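The summer they taught the grippers

August 31, 2023

The robotics club at Sellusley began with a line-following buggy and a cupboard nobody else wanted. Four years on it has a carpeted room, a waiting list and a project called Totier, which has taken up most of its evenings since June.

Totier is an attempt to get a machine to handle small household things without being programmed for each one. The students write very little code for the movements themselves. They pick up a pair of hand-held grippers, do the job with their own hands, and record what happens. The recordings are then used to train a model, and the model drives the arms.

Each recording is called a take. The club had set itself a target of 2,012 takes before the autumn term, a figure carried over from an earlier plan that was longer and had more tasks in it. By the middle of the holidays they had 400, and 158 of those had to be thrown out after a timing fault was found between the left and right grippers. The fault was a loose setting in the logging software, Zestel, which the club writes and looks after itself. It took two evenings to find and one line to mend.

After that they slowed down. Members now work in pairs, one holding the grippers and one at the laptop, and they swap when the person holding them gets tired. A gripper weighs little at first and a good deal more after half an hour. New members are told to keep their wrists straight and to move at the speed they would use to lay a table for someone they liked.

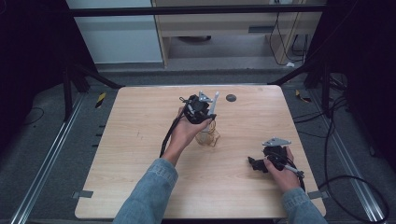

The club has also had to agree on what counts as a good take. A fumble that is put right can be kept, as the model needs to see how a person recovers. A pause to chat cannot. There were arguments over this, and the rules now run to two pages pinned by the door.

In the first full trial the arms managed 138 attempts before a motor overheated, and the results were mixed. Picking things up went well. Putting them down again did not, and the arms tended to let go too high. The students think their own habits are to blame – most of them release early without noticing – and the newest takes are meant to correct that.

Next comes the Bíró Cup, an open contest for school and college teams, where Totier will be entered in the table-top class. The club expects to finish somewhere in the middle. Before then it has more takes to record, a motor to replace and a new set of first-years to train.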